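Questions I get a lot

I mend and alter clothes from the back room of my house on Plorero Street, and I answer the same handful of questions nearly every day, so I finally wrote them down. If yours isn't covered, send me a note and I'll get to it (evenings are best, I don't hear the phone over the machine).

What do you take in?

Hems, zippers, linings, torn pockets, coats that need letting out or taking in. I love coats! Quilted ones especially, even though they eat up thread like you wouldn't believe. I don't do leather, wedding dresses or anything with beading. For beading I send everybody to Nedeljković, the shop across from the Gendholm bus station.

Do I need to wash things before I bring them?

Yes please, and dry them all the way through. Cotton pants can shrink after the first wash, and if I hem them before that happens you'll be back here with pants above your ankles. Dry-clean-only things can come as they are, as long as they've been cleaned lately.

How long does it take?

A plain hem is 3 days. A coat zipper is more like 12, partly because I have to order the zipper and partly because I put off the fiddly ones - sorry. May is my slow month if you're planning ahead. The week before school starts is a madhouse and I stop taking new work once the rack is full.

What does a hem cost?

$23 for pants, lined or not. Skirts depend on how full they are, so I'd need to see yours first. I take cash or a check.

Can you match my thread color?

Nearly always. I keep way too many greens and grays, and I go one shade darker than the fabric if I can't get it exact, since a lighter thread jumps right out at you.

How should I pack my things for drop-off?

A plastic bag is fine for the trip over, particularly if it's raining. Fold the heavy things at the bottom and put a slip of paper in with your name and what you want done. I take everything out of the plastic the same day and hang it up. 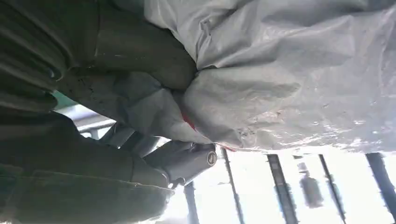

Plastic and dark green fabric, side by side.

Please don't store winter coats in plastic at home, though. A cotton sheet or an old pillowcase keeps the dust off and lets the padding breathe. I've had coats come in smelling like a basement after one summer sealed up, and airing them out took longer than the repair.

When can I pick up?

Wednesday after 2, or any other weekday if you call first. If you're coming from Farkutau, take the lower road, the upper one has been dug up for ages.

What if it doesn't fit right?

Bring it back and I'll fix it, no charge. Try it on with the shoes you plan to wear, and do it before you cut the tag off my ticket so I can find your measurements in the book.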